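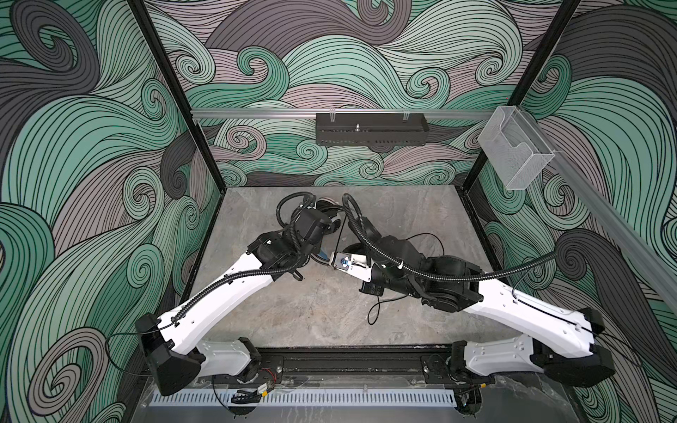
Printed Wall Linings and Bench Fittings: Frequently Asked Questions

Reading time: 3 minutes

We use cookies to remember your settings. Accept | Manage preferences

Are the swirl panels available in other colors?

The swirl print is supplied in one colorway: mint green, pale gray, mauve and charcoal, with fine black line work. Cloria prints plain gray and plain white linings to the same sizes. Custom artwork is accepted as a vector file at full scale.

Why do the curls look larger on the left wall than on the back wall?

Each wall is ordered as a separate item, and the print scale is set per item. If you want the same scale on all three walls, enter one value in the scale field for every line of the order. Blank fields are filled by the print room.

Does the pattern match at the corners?

No. The black corner posts cover the joint, and the artwork is not aligned across it. Matching can be requested for plain geometric prints only.

What is the maximum panel size?

1,000 mm high by 900 mm wide. Wider walls are made from two panels with a butt joint. Place the joint away from the center if a tray will hang there.

How do I clean a lining?

Use a damp cloth and a mild dish soap. Do not use acetone or abrasive pads. Dry the lower edge after cleaning — water held there will lift the print.

Is the gray work surface real stone?

The surface sold with this kit has a stone-like marble pattern in light and mid gray with white veining. It should not be used as a cutting surface. Hot items above 60 °C need a mat.

How is the perforated tray attached?

It hangs from the rear aluminum rail on two clear clips at its top edge. Loosen both clips to slide it along the rail, then retighten them evenly. Small metal fittings can be fixed through the slots.

Can the clear holder go somewhere other than the right-hand corner?

Yes. Any point on the back or side rail will accept it. Keep the notched lip facing into the work area so that items can be lifted out. The holder is open at the top and is not suitable for liquids.

What is the white slotted strip along the front?

Cable duct. Lay the cables in loosely and bring each one out through the nearest slot. Fill the duct to no more than two-thirds of its depth.

The front acrylic shows reflections. Can this be reduced?

Move the light source back from the front edge first. A matte film is available to order, but it softens the view of anything behind it.

Can I return a cut panel?

Cut and custom panels are not returnable. Uncut stock panels can be returned in their original sleeve. Report transit damage within 7 days of delivery, with the order number and the panel code from the reverse side.

Page maintained by Halima Sani. Print file queries go to Tanko Ezeani in the print room.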